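Liltitz House Residents' Meeting
Bedrooms, bedding and laundry
Minutes, 18 Dec 2018

Chair: Ismael Xavier
Minutes: Getsemaní Zepeda
Apologies: Holroyd wing, both rooms

1. Minutes of the October meeting
Agreed, with one correction. Under item 4, "drying room" should read "airing cupboard".

2. Matters arising
The second shelf in the airing cupboard has been refixed. The label on the lower shelf is still missing. GZ to replace.

3. Blankets
IX reported that the long-pile blankets take up more washing capacity than the old cotton ones. Two will not go in the Plikier machine together. Agreed that they are washed singly, on the cool programme, with no softener. The pile is to be shaken out before the blanket goes back on the bed. Tumble drying was proposed and not agreed.

A request to store spare blankets under the beds was deferred. The clearance in the Flusska room has not been measured.

4. Knitwear
Ribbed and cabled items have been hung on the rail and have stretched at the shoulder and hem. Agreed that knitwear is no longer hung. It is to be laid out on the bed, smoothed along the ribs, folded and put in the drawer. Sleeves are folded in first. Thick edges go to the outside of the fold so that they do not leave a ridge.

White and cream knits are to be kept apart from new coloured bedding until the bedding has been washed once. GZ asked whether the pink blanket counted as new. It does.

The point was raised that a soft, uneven bed is a poor surface for folding and that the ribs pull out of line. A table was suggested. No table is free on the upper floor, so the bed stands for now.

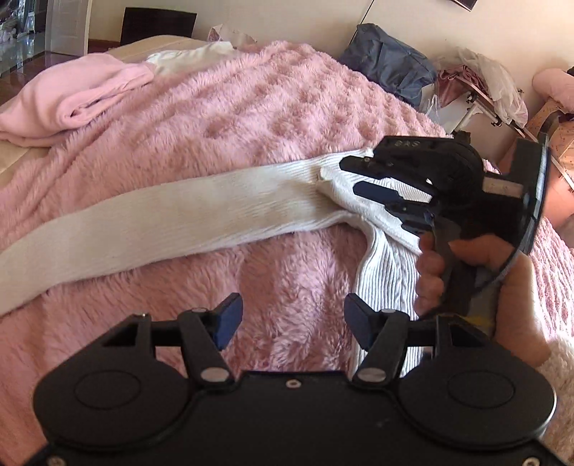
5. Drawer space
Each resident has one deep drawer and one shallow. Folded knitwear goes in the deep drawer. Residents with more than 12 knitted items are asked to use the landing chest, which has room on the left side only.

6. Laundry hours
The machine is not to be started after 9 in the evening. Loads left in the drum will be moved to the basket after two hours.

7. Any other business
Moth sachets: GZ to buy 10, cost to be shared.

Actions
GZ: shelf label, moth sachets
IX: measure bed clearance, Flusska room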